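The Second Unit on Skinner

The ad said 815 square feet, second floor, gas stove, available in May. It didn't say which way the windows faced, so Lewis Kerr phoned and asked. The woman at Uvetti Property told him they faced the street and a bit of the harbour if you leaned.

"Leaned how far?" he said.

"Come by at four and see for yourself," she said.

He came by at ten to four. The building was brick on the front and grey siding everywhere else, with a laundromat on the ground floor and a cedar hedge along one side that needed cutting back. He stood across the street and looked up at the second floor. There were two windows with blinds and one without. A bus stopped in front of him and when it pulled away the woman from Uvetti was at the door with a ring of keys.

She was younger than she'd sounded. She shook his hand and said her colleague usually did this one, but he was at the dentist.

The stairs had new rubber treads. The hallway smelled of dryer sheets, and she said that was the laundromat and most people liked it. Lewis said he didn't mind it. The last place had been over a fish and chip shop.

She had trouble with the lock. She tried the key upside down, then tried a different key, then went back to the first one and pulled the door toward her by the handle while she turned it.

"You get used to that," she said.

"Do you?"

"I don't live here," she said.

The living room was bigger than he had pictured. Someone had painted it recently, and had painted over a picture hook without taking it out. He put his finger on it. The floor was real fir, worn pale in a path from the door to the kitchen. He walked along the path because it was there.

In the kitchen he opened the cupboards one at a time. In the one over the fridge the last tenant had left a box of birthday candles and a jar of cloves. He turned on the hot tap and waited. It took a while. The woman from Uvetti looked at her phone and then put it away, as if she'd been told not to do that in front of people.

"The rent's 1,318," she said. "Heat's in. Hydro's on you."

"It said thirteen hundred in the paper."

"It's 1,318 with the storage locker."

"What if I don't want the locker?"

"It comes with it."

He asked if he could see the locker, then. She said it was in the basement and she'd have to find the light. He said he had time.

He did have time. He had been living at his sister's since February, in the room with the sewing machine, and the days there were long. She was good about it. She had cleared two drawers for him and moved her fabric onto the top shelf of the closet, and every few mornings she came in, in her housecoat, to get some of it down, and apologized. His own furniture was in a unit out past the airport. He paid by the month for that and had not been out to look at it. Marion had kept the house, and the table, and the good kettle. He hadn't asked for any of them.

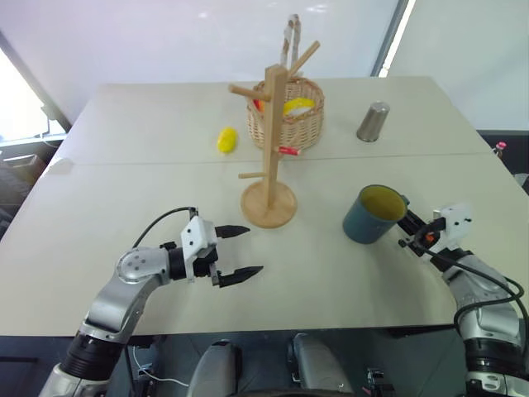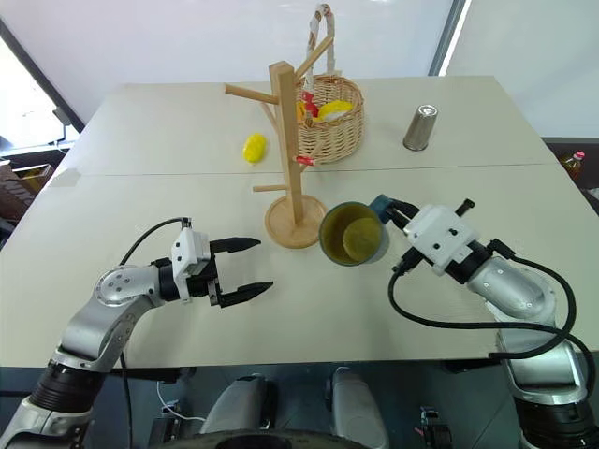
The basement was dry, at least. The lockers were made of two-by-fours and chicken wire, each with a number on a piece of masking tape. Number 2 was the one that went with the unit. There was a pair of cross-country skis in it.

"Those shouldn't be there," said the woman from Uvetti.

"Whose are they?"

"The last fellow's, I guess. He worked out at Drovosora, at the mill. They moved him up north and he was gone in a weekend." She rattled the padlock. "I can have them taken out."

Lewis looked at the skis. They were old ones, with three-pin bindings, tied together with a strip of yellow cloth. A heavy tan coat hung from a nail behind them with the word Nomex on a tag inside the collar. He had worn a coat with that tag himself for nineteen years, at a different mill, and he knew what it weighed with the pockets full.

"He'll want the coat," he said.

"They give them new ones, don't they?"

"Not always."

She wrote something down on the back of her clipboard. They went up again, and she asked if he wanted another look, and he said he did. She said she'd wait on the landing because she had to make a call.

He went in by himself. He tried the trick with the door, pulling it toward him, and found it worked from the inside as well. He went into the bedroom, where he'd only put his head in the first time. It had the window without the blind. The closet was shallow and had a bar put up too high for Marion, who would have said so. He stood beside the window and looked up the street, toward the pharmacy and the church with the green roof. Then he put his left shoulder against the frame and leaned.

There was the harbour. It was a strip no wider than his hand, between the credit union and a tree, and it was grey. He could see the end of a dock and part of a boat with a blue tarp on it. When the tree leafed out he'd lose the boat. He'd still have the dock, he thought, or most of it.

Below him a man came out of the laundromat with a basket and stood at the curb waiting for someone to pick him up. Nobody came. He put the basket down and sat on the step.

Lewis could hear the woman through the wall. She was telling someone to get chicken thighs, not breasts, and to check the date on them. She said she'd be home by six. She said no, an older man, by himself, he seemed fine.

He straightened up. He went back to the kitchen and turned the hot tap on again, and this time he counted. When the water ran hot he shut it off and wiped his hand on his trousers. He got the birthday candles down from the cupboard, looked at them, and put them back where they'd been.

She was off the phone when he came out.

"So?" she said. "Any questions?"

"When would you need to know?"

"There's a couple coming at five."

He thought she might be making up the couple. It was something they did, or used to do, when he and Marion were first looking. Marion had always wanted to wait in the car and see if anyone came. They had done it once, on a side street in the rain with a bag of doughnuts, and at five on the dot a couple had come up the walk with a baby, and Marion had been so ashamed of herself that she wouldn't take the house.

"I'd want the door fixed," he said.

"I can put in a request."

"And you can leave the skis. I'll write to the fellow, if you've got an address for him."

She looked through the pages on the clipboard, and said the office would have it. She gave him the application and a pen with the Uvetti name on it. There was nowhere to sit, so he filled it out standing up, with the paper against the wall. Where it asked for number of occupants he wrote a one. Where it asked for previous address he wrote the house, and then crossed it out and wrote his sister's, and then wasn't sure, and asked her which one they meant.

"How long have you been at your sister's?"

"Since February."

"Put them both," she said.

He put them both. It was a small space and he had to run the second one up the margin. She took the form and locked the door, which went easier than opening it, and they walked down past the dryers together. Out front, a young man and woman were leaning on a parked car, reading the number over the door.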